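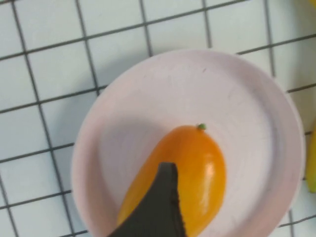
Rekberg Wrist Kit, for recording pick-and-place examples. The kit includes a small wrist camera, a mounting bracket and a pair of gripper fingers. The fingers have a serrated edge and taper enough to reach small produce on a shallow plate with the tip still in view. Each episode is saved with joint positions and gripper state.

Storage: 3000 episodes
Longest episode: 174 seconds
Frame rate: 30 per second
Part no. 1533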